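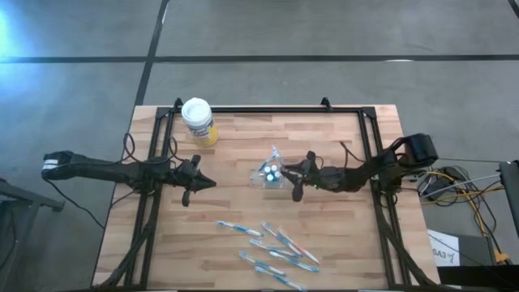

Figure 7.1 Two arms, a clear container and seven toothbrushes.

Chapter 7
Where Examples Come From

Up to now we have treated the training set the way most people treat drinking water. You turn a tap, it arrives, and you complain only if it tastes odd. The exercises in Chapters 4 through 6 all began with the words "load the data," and you loaded the data, and there it was, clean and labeled and exactly the right shape. I'm sorry to say that somebody had to make it.

In this chapter you are going to be that somebody. We will plan a small set of demonstrations for a two-armed robot, record them, throw a good many of them away, and argue over the rest. The algorithm that finally learns from them doesn't show up until Chapter 8. Readers who skip ahead to meet it usually come back.

By the end of the chapter you should be able to write a task definition that two people will read the same way, say what an episode contains and where it begins and ends, choose starting positions that cover the task, and keep a rejection log without lying to it.

7.1 What counts as a demonstration

A demonstration, or episode, is one complete attempt at a task, stored as a sequence of pairs. The first half of each pair is what the robot could sense at that moment: the camera images and the position of every joint. The second half is what it was told to do next. A learning system trained by imitation looks at thousands of such pairs and tries to produce the second half when handed the first.

Notice what the pair leaves out. It doesn't contain the reason. If the operator paused because the left gripper was badly lined up, the recording shows a pause. If the operator paused to think about lunch, the recording shows the same pause. The model will learn both with equal devotion, and in Chapter 9 you will meet a policy that stops for a moment over the table, on every run, for no purpose anyone could find.

The running example for this part of the book is a toothbrush task we call Mulligan, after the golfing custom of pretending the first shot didn't happen. The name was picked early in the project and got more accurate every day. Our recording software is Clikex, which stores the episodes, and the review tool is Flekaleo, which plays them back at whatever speed your patience allows. You can do every exercise with other tools. The file formats will differ and the boredom will be the same.

7.2 Writing the task down

Our first written definition of Mulligan was one line long: "Tidy the toothbrushes." Two operators worked from it. One put each brush in a container. The other lined the brushes up neatly along the table and considered the matter closed. Both had followed the instructions, and their episodes were useless together, because the same starting picture led to two different endings.

Version 2 named the container. Version 3 said which arm should pick, what the other arm should be doing in the meantime, and when the episode was over. It also said what to do after a dropped brush: pick it up again if either arm can reach it, and otherwise end the episode and mark it failed. That last sentence caused more discussion than the rest of the document - people have strong feelings about whether a drop is their fault.

A usable definition answers these questions before anyone touches the controls:

What may be on the table at the start, and where?
What must be true at the end?
Which mistakes may be repaired on the way, and which end the attempt?
Who decides in doubtful cases?

The answer to the last one, in our project, was Cathal Ní Chonaill, who had written the definition and so had only herself to blame.

7.3 Choosing objects that misbehave

It is tempting to begin with something polite, such as a foam cube. Foam cubes are gray or red, they keep their shape, and a model trained on them becomes very good at foam cubes. Small wrapped things are harder. Clear plastic catches the light, so the same object looks different from one angle to the next, and a crinkled end gives the fingers something to hold that isn't quite the thing you wanted held. From a camera at the wrist, the fingers themselves also take up a good share of the view.

Start with the awkward objects anyway. If you leave them for later, you will have collected a large and beautiful set that covers none of the cases you care about.
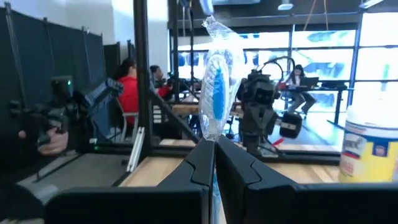 7.4 The rejection log

Of the first 77 episodes recorded for Mulligan, we kept fewer than we had hoped and more than we should have. The difference is what a rejection log is for. Each time you discard an episode, write down its number, the reason, and your initials, and do it before recording the next one.

Reasons must come from a fixed list. Ours had grown a category called "weird," which by the end of June held more entries than any other. We closed it and sorted its contents by hand in Flekaleo. Most turned out to be late starts, where recording had begun with the arm already moving. Episode 1831 has been reviewed on three separate occasions and is still under "other."

Exercise 7.1 Write a definition for putting caps into a box. Give it to a classmate without comment, watch them carry it out by hand, and list every decision they had to make for themselves. Revise the definition and find a different classmate.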